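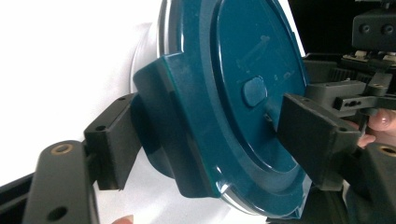

Nov 9, 2022. Notebook, Dadness bench, chores list.

OK, lids. I keep telling people that food containers are the chore that will decide this whole thing, and I keep getting funny looks, so I'm writing my reasons down while I still have them straight.

The Escobar folks sent over their wish list in February (12 household jobs, ranked by how much their test families hate doing them) and "put the leftovers boxes away" came in at 4. I would've guessed it was near the bottom! Laundry won, of course. But laundry is soft and forgiving, and if you fold a towel badly you still have a folded towel. A lid with tabs is either on or it's going to leak in somebody's bag.

So we're doing round teal and square-ish green, both with the hand-held grippers, one in each hand, white mesh basket at the back of the table. My own hands already know what to do with a lid. The trouble is doing it with two flat fingers per side and no fingertips, and I think that's a fair stand-in for what a machine has to work with. 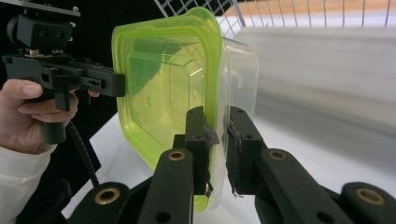

Clear walls give when you squeeze them. That's my main worry with the green one. Squeeze too little and the box can swing, squeeze too much and you've bent the very rim you're trying to match up with the lid. One side has to hold still and just be a vise while the other side does the fussy part, and that's a lot of planning for a box of old rice. Note to self: redo the finger padding before the next long session, the tape is getting ratty.

Current setup, so I don't have to ask again:
- basket toward the back, board behind it
- round one front and center
- green one off to the left
- both cables outside the hands

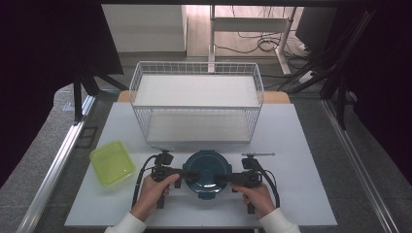 I like coming at the round lid from both edges at once. It feels natural, and it's how I'd pick up a dinner plate. What I don't know yet is whether it's the right way to teach it. The Sindside write-up went one-handed for everything and they logged 1,112 tries, which makes our target of 400 look a bit lazy, but theirs were all screw-top jars. Different animal.

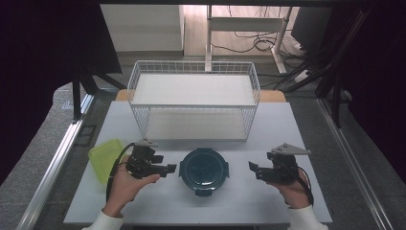

Tabs are the other headache. You need a push straight down at the edge, and a gripper finger is happier pushing sideways. I tried using the heel of the finger and it's clumsy, but it might do. Dusar has some softer pads they'd lend us, so I'll write to them tonight.

Can machines do this chore yet? My answer for now is the basket part yes, the lid part no, ask me after the 400. Still to do: a second green box, fresh tape, and pick one word for the tabs (half my notes say "clips").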